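4.2 Collecting the two-gripper demonstrations

Once we had the single-hand tasks working, we wanted something that would really punish bad timing, and passing a tall, thin board between two grippers turned out to be a great choice (great for us, miserable for the policy). Everything in this section was recorded with the Hervieu hand-held grippers, one per hand, each with its own camera looking down past the fingers. We didn't change the hardware from Section 3. Same links, same fingers, same calibration routine before every session.

The board task is part of what we call the Jokholm set, and it comes in two flavors. In the solo version, one gripper takes the board near its lower end and keeps it upright over the table. In the paired version, a second gripper comes in and presses on the side of the board, and the two have to agree on where the thing is going. I'll admit the solo version sounds boring, but it's where we learned the most about grasp height. Grab low and you get a lot of lever arm above you, so a tiny wrist error swings the top a long way. The policy has to pick that up from a view where the board fills most of the middle of the picture, and the useful cues sit off to the sides - the tabletop grain, the table edge, the clear stand at the back.
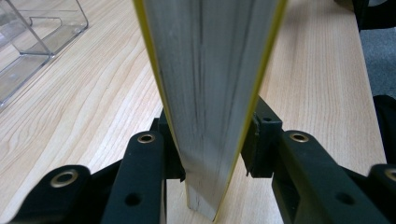
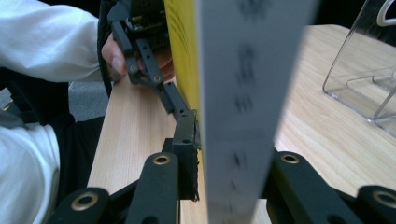
Figure 9. Views from the gripper camera in the board task. First view: the board held between the two fingers near its lower end. Second view: another hand-held gripper with its finger pad against the yellow side of the board.

We kept 1,445 demonstrations in total after filtering, and 200 of those went into a held-out split that we never touched while tuning. Filtering was pretty simple. We threw out anything where tracking dropped, plus any run where the operator stopped midway to think. Those pauses look harmless when you play them back, but our early policies loved to copy them and would just freeze with the board in the air!

The bigger headache was occlusion. When something stands that close to the lens it goes blurry and hides a big chunk of the table, and the other gripper can slip behind it for a good part of the motion. We first tried cropping the image tighter around the fingers, and that made things worse. What helped was feeding Prulunon, our policy network, a short history of 19 past frames along with the relative pose of the two grippers. With the history switched off, it tended to close early on the paired version, mostly when the second finger was hidden at the moment of contact.

We ran the same protocol again at our Gikville site in April with new operators, and those runs are reported separately in Section 5.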